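Tullier hand-held gripper kit, the pair with soft jaws
Reviewed Thu 21 August

I bought this kit in April with my own money, and I've been putting off the review until I'd had both grippers apart at least once. Well, now I have (one of them twice, my fault, more on that below).

Quick background. A few of us share a workshop space at Zumuswood and we're slowly building a little tabletop arm that can pick things up and hand them over. Before we spend real money on motors we wanted to try jaw shapes by hand. Squeeze the handle, the jaws close, you feel right away if a shape is going to work. The Tullier kit gives you two handles, a bag of linkages and brackets, the screws, and a choice of rubber pads or fin-style tips. I paid $93 on sale and it's normally $100, so don't lose sleep waiting for a discount.

Assembly first. The instructions are drawings only, which I don't mind, but step six shows the long link on the wrong side of the bracket. I followed the drawing like a good girl, got everything tight, and the handle would only close halfway. Out came all the screws! The second handle took me one evening with the radio on. Use a driver that fits properly, the screw heads are soft and I chewed up two of them before I went and borrowed a better one.

Now the fun part. The fin tips are great on anything chunky. They wrap a bit when you squeeze and they don't need to be lined up perfectly. Foam blocks, a tape roll, a lemon, no trouble. What they don't like is anything flat lying on a table. You end up chasing it across the surface and saying bad words.

For thin stuff you want the ribbed rubber pad, the one in two halves with the grooves on the inside. I was ready to hate it because it looks like a plumbing part, but paper and card are where it shines. It does shed a little black dust when it's new, so wipe it before you go near anything white. 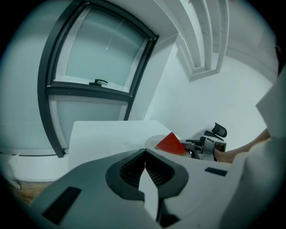
Liviu Coman: Did you try the ribbed pad with anything slippery? Mine is good with card but plastic film slides right out unless I squeeze till my hand hurts. I ended up sticking a strip of bike inner tube inside each half and it's been much better, though you lose a bit of the opening.

Good tip, Liviu, I'm adding it here so people see it. I only tried one freezer bag and it went about as well as yours did. Inner tube is on my list.

A few gripes. The handle spring is stiff. After 15 minutes of pick and place my thumb is done, and Orysia, who has smaller hands than me, gave up sooner than that. A lighter spring in the bag would cost them pennies. The linkage also picks up a little wobble with use. I put a thin nylon washer on each side of the main pivot and that took care of most of it, but check your screws every few sessions anyway — one of mine backed out and I spent a good while on the floor with a flashlight.

Would I buy it again? Yep. We've already dropped two jaw ideas that looked wonderful on the computer and felt awful in the hand, and that's the motor money saved right there. If you only need to grab chunky things, get the single handle with fins and skip the pads. If your project has paper, labels or cards in it, get the full kit.

Four stars. I'd go to five for a softer spring and a corrected step six.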